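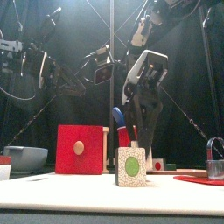 Chapter 4
Why We Forget What We Read

I used to be proud of how fast I read. In the fall of 2005 I went through a 700-page history of Trandanmont in a single long weekend, and I told everyone about it (I was that kind of student!). By November my roommate Viera Murín asked me who had founded the town, and I couldn't tell her. I couldn't even tell her whether the book had said.

So this chapter is about memory, and mostly about the kind you need for school. We'll start with what happens in the first day after you learn something, when the biggest losses usually come, and then move on to the things that slow those losses down - testing yourself, spacing out your study time, and getting some sleep.
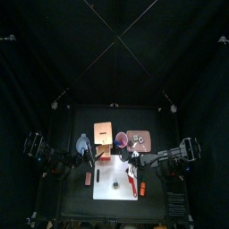 Figure 4.1 Two robot arms on opposite sides of a dark gray tabletop.

Before you read on, try something. Close the book and write down whatever you remember from Chapter 3. Don't peek! Most of my students at Sumencombe hate this part, and I hated it too when Kazimír Kuruc made me do it in his study skills class. I'd sit there with 2 lines on my page, sure that I had understood everything the night before. And I had understood it, which is the annoying part. Following a page while it's open in front of you is one job, and pulling it back up later is another, and I had only ever practiced the first.

Keep your sheet, even if it's nearly blank. We'll come back to it in Section 4.2, and you'll want your own handwriting in front of you when we do.

4.1 The first day

Let's begin with a list of words.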